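Plelarport Help > Workshop builds > Grippers and end tools

Fingers of my hand-held gripper are too fat for small parts, and shadows disturb the tracking

asked by Sum-yee Tsao, in April

Hello to all. I am building a pair of hand-held grippers in our shared workshop. The name of the project is Flirovis. Each gripper has a handle with a trigger, two fingers which close together, and a camera which looks over the fingers to the table. Later a small arm should repeat what the hands did, but the arm is not ready and my question is only about the hand part.

Large things are no problem. With small things I have two troubles which perhaps belong together.

First, the fingers. They are black plastic blocks and I made them thick because the first ones bent when I squeezed. Now they do not bend, but when I come down to a small piece the front edge touches the table before the inner faces are around the piece. Then the piece slides away, or it turns and I hold it only by the end. I would say it goes well 3 times from 14.

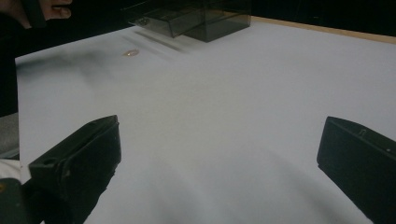

Fingers open over the white top, with the small tan piece out by the smoky box.

Second, the shadows. The lamp is above and a little behind me, so the grippers and my hands make large soft shadows on the white surface. My tracking script looks for anything darker than the table, and it takes the shadow for an object. If I raise the threshold, the shadow goes away but the small piece goes away too, as its color is quite pale. The tinted box also gives reflections in front of it, and sometimes the script marks these.

I already tried a thin layer of rubber tape inside the fingers (better grip, but the fingers became even thicker) and moving the lamp to the left side, which only moved the shadow.

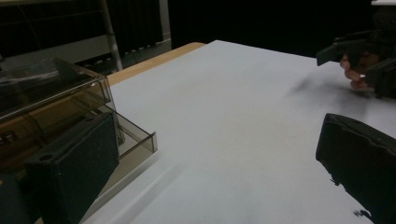
The work always needs both hands. One gripper holds the lid and the other one should bring the piece into the box, so I cannot simply remove one of them to have less shadow. I also prefer to keep the white surface. It is a board laid over a wooden table, and before I had it the grain of the wood gave me even more false marks.

So I would like to know: should I make thinner fingers, or only change the shape of the tip? And is there a simple way to make the script less afraid of shadows? I am not a programmer by profession, please explain in easy steps.

3 replies

Kai-wen Liu
Marked as helpful

Keep the thick body and change only the tip. I had the same problem with my own blocks. The stiffness comes mostly from the part near the hinge, so you can cut the last 17 mm to a wedge and lose very little. Make the slope on the outside and on the bottom, and leave the inner face flat. At the very end I left 3 mm of thickness. Thinner than this and mine started to chip at the corner.

Look also at how the fingers meet. If yours swing on a pivot, the faces are parallel at only one opening. For small parts you want them parallel when they are almost closed. Mine were parallel when half open, and the piece was squeezed out forward like a seed. I corrected it with a small shim behind each finger – easier than a new hinge.

About the rubber tape: cut a shallow pocket in the inner face and put the tape in it, then you do not pay with thickness.

For the shadows, do not compare only brightness. Convert the picture to HSV and look at saturation. A shadow on a white board stays gray, so its saturation is low even where it is dark. A tan piece has more color than the board also when it is pale. Begin with a low limit and go up slowly until the false marks disappear. It will not help you with gray or white parts, for these I have no good answer.

Drarkon

get a bigger lamp, or two lamps. a bedsheet in front of the lamp also works, keep it away from the bulb if it gets hot. I never touched my script.

Sum-yee Tsao

Thank you both. I cut the wedge on one finger pair first and kept the old pair to compare. The new tips go under the piece much better, and I could feel the difference before I did the shim. The shim is now in too, made from a plastic card.

The saturation idea removed the shadows. The reflections near the box are partly still there, it seems they take a little of the brown from the lid. For the moment I tell the script to ignore a strip in front of the box. This is not elegant, and if the box is moved I must set the strip again.

Kai-wen, one more question on the pocket for the tape: how deep did you cut it? My tape is soft and I am afraid that it will sit lower than the plastic when I press.

Kai-wen Liu

Half of the tape thickness. It should stand out a little before you press. If the tape is very soft, take even less.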